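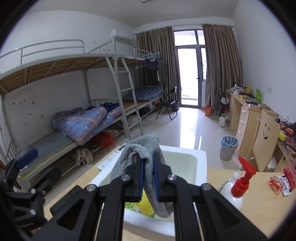 Chapter 4
Washing Small Things by Hand

Most of us who have lived in a shared room, whether at college or on a first job away from home, will remember the week the clean socks ran out. The laundry is two floors down, it's late on a Friday, and there is a queue for the machines. So out comes a plastic basin, a desk is cleared (or half cleared, if we are telling the truth), and the washing gets done where we happen to be sitting.

This chapter is about that kind of washing, and I hope you will come to it with some affection, as I do. It covers socks, underthings, handkerchiefs and the odd thin shirt. Heavy items such as jeans and quilts belong to Chapter 5, so please leave them in the bag until then!

We begin with water, and with how much of it a small basin really needs. Students at Corrigan hostel, where Teresa Dolan taught this course before me, used to fill theirs to the brim and then wonder why the floor tiles were slippery. After that we look at soap, at soaking times of up to 32 minutes, and at the point when cloudy water should be tipped away and fresh water poured in. The last section deals with wringing and hanging in a room where the bed rails, the chair backs and the balcony are all wanted by somebody else.

Before you read on, find one pair of socks and a basin, and keep them near you. You will need both for Exercise 4.1.

4.1 Choosing and filling the basin

A basin for socks need not be large, but it should stand flat and be light enough to carry when full.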